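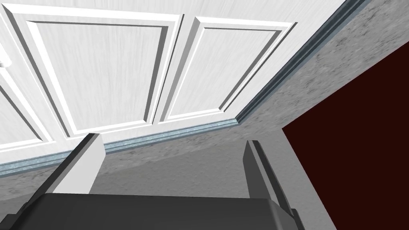

Does the frost debuff in Havum lower the damage of my own ice spells?

The debuff lowers only your movement and your casting speed. The damage of ice spells depends on your Focus and on the Ward of the enemy, and frost does not touch these two numbers.

Yeison Ospina
November 1, 2023

I ask more exactly, as I was not clear in the title. My mage is level 19 and her Focus is 110. Before the Stunivberg boss my Ice Lance was doing 55 damage. In the fight I got three stacks of frost and the same spell did much less. I did not change my staff or my rings. What do I do wrong?

Aranka Tóth

The boss of Stunivberg raises his Ward by 9 each time he roars. You probably got the frost stacks in the same moments, so it looks like they are connected. Interrupt the roar with Stone Clap, or put on the Nedelcu ring, which ignores a part of the Ward. The ring is sold in Horport after you finish the ferry quest. Please note that the ring does not work with area spells. I have tested this with Hailstorm and the damage was the same with the ring and without it.

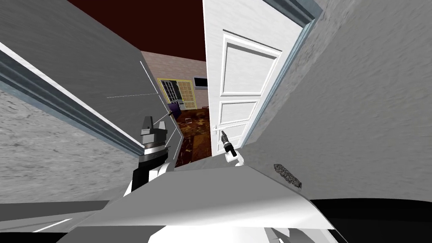 Struan Ogilvie

Stone Clap only interrupts the first two roars, after that he is immune. I just use fire on him.

Elvira Tamayo

Same problem for me since the August patch. Did you fix it?

Yeison Ospina

Thank you, Aranka. I looked in the combat log and the Ward was indeed going up. I will buy the ring when I finish the ferry quest.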